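Subject: Re: [mending] Loose threads and fluff on thin woven cloth before pressing
From: Corrado Morelli
To: mending list

On the August thread, Juhász wrote:

> I have a batch of thin tops to sort, press and fold for the Wendau
> sale. Several have bits of thread hanging from the hem and small
> pale tufts on the cloth. Do you trim everything first, or press
> first and trim once the thing is flat? I have been pulling the
> threads by hand and on one top the hem puckered for the width of
> my palm. Also, is it worth unpicking and redoing a hem for the
> sake of one loop of string?

Trim first, but don't pull. A loose end at a hem may still be part of the stitching, and on thin cloth a short tug gathers the whole run. If it has already puckered, hold the hem at both ends of the gathered part and ease the cloth outwards along the stitch line. Most of the thread will feed back. Then press from the wrong side.

My order of work:

1. Put the garment on a pale, hard table. Dark tables are better for white thread, but you lose the shadows in the creases.
2. Find the hem and follow it with two fingers until you reach a corner. Loose ends collect at corners.
3. Lift each end with a pin. If it moves freely, it is waste and comes away. If it resists, cut it 2 mm from the cloth and leave the rest.
4. Take tufts off with tape. Tweezers will catch the weave.
5. Open the sleeves fully before the iron goes near them. A fold left inside a sleeve presses in as a hard line.
6. Press, fold, stack.

The lavender one on my table is a fair specimen of the type, before step 1 has been done properly:

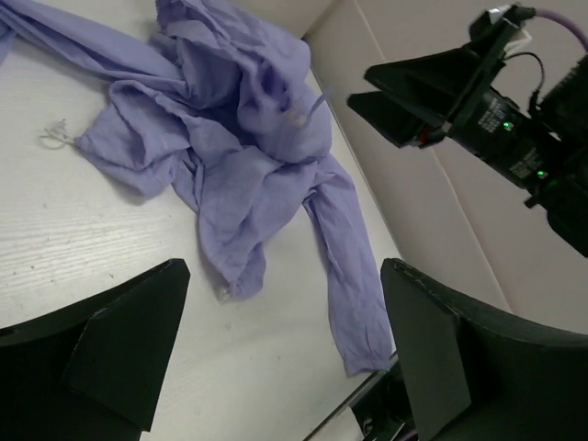 *Lavender garment, unpressed. Whitish string at the corner of the flap, left; small pale tufts on the cloth.*

With string in a loop like that one, cut the loop at its middle and test each half separately with the pin.

On redoing the hem: no, unless more than 11 stitches in a row have gone. Below that I close the gap by hand with a single thread and knot it inside the fold. I use the Plosis fine polyester, 1000 m reel, which has lasted me up to 200 repairs so far.

Can you say what the puckered top is made of? If it is viscose, leave out any steam until I have replied.

Corrado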